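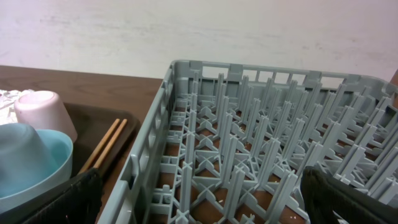 Skirnside, 2025-03-09

**Wemero** is a software stack for robotic manipulation of tableware. It covers perception, grasp and placement planning, and low-level gripper control for an arm with a two-finger gripper and a wrist camera. The stack is maintained at the Skirnside laboratory, where Cyrill Kälin wrote the first version of the planner. Its main task is rack loading: moving dishes from a tray to a free position in a pegged dish rack.

## Perception

Wemero runs two estimators on the wrist camera stream. The first segments loose objects and assigns each one a class and an orientation. Orientation matters most for cups and bowls. An inverted cup shows a flat or rounded base to the camera and has to be turned over in the planner's object model before its opening can be located. Thin objects such as chopsticks are fitted as line segments; two that lie side by side are often merged into one detection, and a separate splitting step runs on any segment wider than a set limit.

The second estimator, called Gyamfi, recovers the pose of the rack. A gray rack with regular rows of pegs is a hard target for feature matching, as each peg looks like its neighbors and a match may be off by a full row. Gyamfi therefore fits the slotted side walls first, then aligns the peg grid inside them. Surfaces that show through the open base are masked out. Shiny items such as aluminum foil produce unstable highlights and are marked as obstacles without a class.

The gripper fingers cover part of the lower image at all times. A fixed mask removes them, and the hidden area is filled from earlier views of the same cell.

## Planning

The planner treats the rack as a grid of slots. Each slot holds a state (free, taken or unknown) and a list of allowed object classes. Unknown slots are never used as targets; the planner asks for a new viewpoint instead. Candidate placements are scored on clearance between fingers and pegs, reach, and the number of later placements they would block. At most 12 candidates are passed to the trajectory optimizer, which has a time limit of 300 ms. If no path is found, the arm backs off along the approach line and the next candidate is tried.

## Control

Final insertion uses impedance control. Stiffness is lowered along the two horizontal axes so that a plate can slide between pegs under contact — a purely position-controlled insertion tends to jam when the rack pose is off by more than 2 mm. The gripper opens only after the vertical force stays within limits for 92 ms.

## Tooling

Runs are recorded and replayed with Prulteck, a log viewer that overlays the slot grid on the camera image. It can rerun either estimator on stored frames and list the slots whose state changed between versions. A file format change planned for May will store finger masks with each log.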